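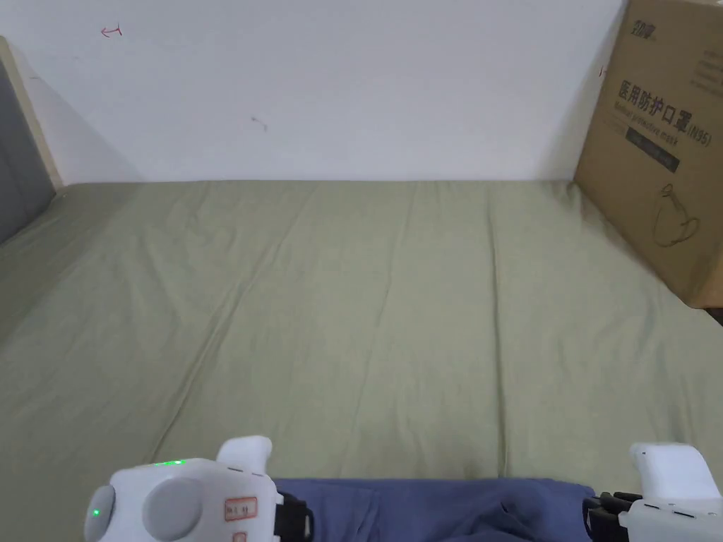
Section 4. Recording folding episodes on a bed

An episode is one complete attempt at one task, from hands at rest to hands at rest. The Falteo learning system watches a great many of them and then tries to do the same job with arms of its own, so whatever you do in an episode, it will assume you meant. Scratch your nose with the left gripper and you have taught a robot to scratch its nose. Beds make good work surfaces for this section: they are wide, they are soft enough to forgive a dropped gripper, and most homes already have one. A green sheet with a dark blue item laid across the near side, one gripper at each end of it, is a layout the system reads well. Light creases in the sheet are fine. So is a box of N95 masks standing against the wall at the back, as long as it stays in the same spot for the whole episode.

4.1 Before you start

You will need the Falteo head camera, both hand-held grippers, the Pumon recorder app on a paired phone, and one item from the cloth list at the back of this manual. You will also need a door that closes, if you live with a cat.

1. Charge both grippers fully. A gripper at half charge will last until the middle of your best episode.
2. Put on the head camera and tighten the rear strap until the camera no longer nods when you do.
3. Pair the left gripper first, then the right. Pairing them in the other order swaps your hands in the data, and the review desk in Skoltelville will send the whole batch back with a short, sad note.
4. Open and close each gripper fully three times. The app should show both jaw readings moving from end to end.

Note: Set the room lights and leave them alone. Sunlight sliding across the wall between takes is acceptable. Somebody flicking the lamp on and off is a different data set.

4.2 Laying out the bed

1. Cover the mattress with a single plain sheet. Smooth it once with your forearm. You are not being inspected by an aunt.
2. Lay the cloth item flat or loosely folded, within easy reach of both grippers.
3. Leave clear sheet beyond the item. Folding takes more room than you think, especially trouser legs.
4. Look down at the item in your normal working posture and check the preview. Both grippers and the full item should be in view. If you see mostly wall, tilt the camera down one click.

Caution: Do not kneel on the sheet while recording. The mattress dips, the item slides toward your knee, and the system learns that clothes are drawn to people.

4.3 Recording an episode

1. Hold both grippers still beside the item, jaws open, and wait for the start tone.
2. Pick up the near corners. Close the jaws slowly until the cloth stops slipping, then stop squeezing.
3. Fold at a calm pace. Aim for under 60 seconds per item. Hurrying blurs the video, and dawdling fills the disk.
4. Set the folded item down and let go completely before moving your hands away.
5. Return both grippers to rest and wait for the end tone.
6. Shake the item out and lay it down at a slightly different angle for the next take.

If you miss a corner, go back and pick it up. Do not stop the recording. Recoveries are worth having, and a robot that has only ever seen perfect folding goes to pieces at its first sock. Do stop if you drop a gripper, answer the phone, or sneeze with any real commitment.

Caution: Keep fingers out of the jaws. They close with enough force to hold denim and will not ask what they are holding.

4.4 How many, and when to quit

A full set for one item is 200 accepted episodes. Zoila Lozano, who wrote the original folding protocol, needed 227 takes to get there with a fitted sheet and has asked us not to give her another. The shared library, code name Samir, held over 3000 folding episodes at the September count, and most of them are T-shirts. Please fold something else.

Take a break whenever your shoulders start to climb. Tired operators drag the cloth when they should lift it, and the habit shows up later in the trained arms.

4.5 Uploading

1. Set both grippers down, switched on, and tap Finish in the app.
2. Review the first and last episode at double speed. Delete any in which a hand leaves the view for longer than a blink.
3. Enter the item type and color. "Blue thing" has been tried and is not on the menu.
4. Connect to Wi-Fi and tap Send. Leave the phone plugged in until the progress bar clears.
5. Switch off the grippers and put them on charge.

If the upload stalls at the same point twice, see Section 9, Faults.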